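A Tray for the Little Stuff

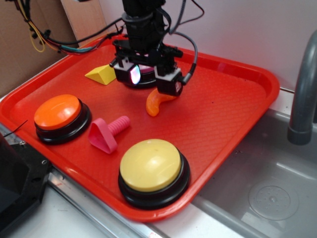

Red tray, white counter, and a few odds and ends that used to roam free.

I held out on trays for years because they seemed like one more thing to wipe down. Then in August I gave in and put one on the counter, and now I'm a bit of a pest about it (ask my neighbor Ayodele, who has heard the speech twice).

Get one with a raised rim! Round things and curvy things love to roll, and a rim stops them before they hit the floor. I like some texture on the bottom too, so stuff doesn't skate around when you pick the whole thing up.

Mine gets emptied at night, before I do the dishes. Toy parts go back to the toy bin, and anything I can't name goes in a jar for 30 days and then out the door.

For cleaning, I use warm water, a drop of dish soap and an old toothbrush. A patterned floor hangs on to crumbs, so scrub along the grooves one way, then the other, and stand it on its edge to drain.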